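Storing apples without a proper cellar - what do you all do?
Kitchen and Garden > Keeping and Preserving

Wudik_lane
Posted Aug 13, 2022
Hello all, I'm hoping for some friendly advice before the apples are properly upon us. We moved to Filtstead in January and have inherited two old trees at the bottom of the garden, both of them already heavy, and I have never in my life had more fruit than would go in a bowl! My mother always wrapped hers in newspaper and put them in a drawer, but she had a lovely cold back bedroom and I have a utility room that gets the afternoon sun. I've been reading up on sorting, and everyone seems to say you should go by skin first, with the very dark ones kept apart from the bright ones

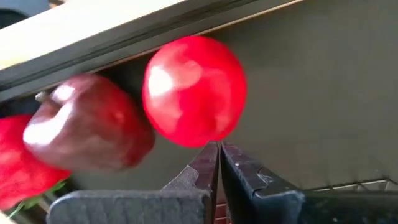 and then go over each lot again for bruises before anything is put away. Is that really worth the trouble, or can I just put the lot in together and eat my way down? I did buy some wire baskets, as I liked the idea of the air getting round them.

old_memon
Wire baskets are lovely to look at, and I use them myself for anything we'll eat within 9 days or so of picking, but I wouldn't trust one for the winter. The wire marks the skin once there's any weight on top, and a mark is where the rot starts. Mine go in one layer on slatted trays in the garage, not touching, and I had good eating apples for 14 weeks last time. Colour tells you very little, I'm afraid. Go by variety if you know it, and by feel if you don't.

Wudik_lane
Oh dear, and I was so pleased with my baskets! I don't know the variety of either tree, that's half my trouble. One is a dark maroon sort of apple and the other is much brighter. Would a folded tea towel in the bottom help at all?

prilero_pips
I'm going to disagree with old_memon a little, with great affection. I've kept apples in wire for years and never lost more than the odd one. The trick is to be mean with them - a few to a basket and never a heap - and to have somewhere to lay them out while you make up your mind. I like a big table for it, with the baskets round the edges, so nothing has to be balanced on your knee or put on the floor.
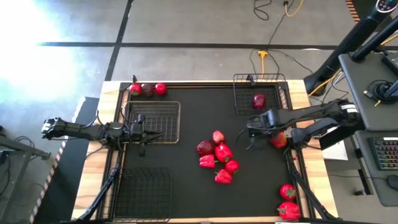
Baskets by the rails, a few red apples still to find a home.

And yes to the tea towel, though do take it out and wash it now and then, as it does get a bit whiffy.

old_memon
We shall have to agree to differ on the wire! I do agree about the table. What I'd add is that most of the damage is done by hands and not by baskets. People grab an apple with their fingertips and squeeze, and a week later there are the little brown thumbprints. Hold it gently round the sides, lift it, have a look at the stalk end, and set it down as if it were an egg. An apple with its stalk still in will usually see out one without.

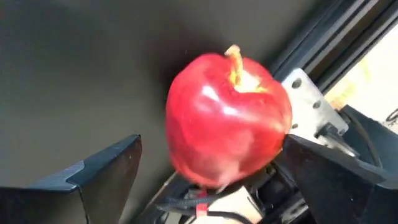 Saqib Talpur: I'd second the stalk advice, and add that any apple that has lost its stalk goes straight into chutney in our house. I wouldn't bother with newspaper, though. You can't see what's going on inside it, and by the time you smell it the neighbours have gone as well.

Wudik_lane
Thank you all so much, you are kind. I think I'll try trays for the dark ones and baskets with a tea towel for the rest, and see which of you is right. Saqib, would you mind putting your chutney recipe up? We're fond of it with plenty of ginger, if that makes any difference.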